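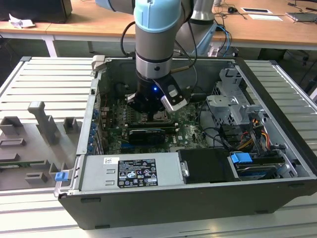 *An open desktop tower on the bench at Gomasden.*

**Bench assistant, computer repair and reuse (part time)**

Gomasden takes in used office computers and prepares them for schools. We are looking for one person to join Hina Mughal at the bench, 32 hours per month.

You will open towers, check the boards and drives, and sort the parts which can be used again. A big part of the work is at the processor socket.

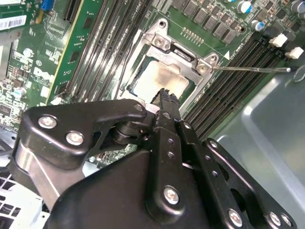 Old thermal paste must be cleaned away before a chip is tested, so we ask for patient hands and good eyesight. You should already know how to handle a board without touching the pins.

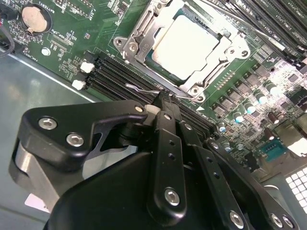
A certificate is not necessary. Training takes 11 days and is paid.

Please write some lines about yourself to Reece Lambert, room 119, before 4 May 2019. Applications by post are also welcome.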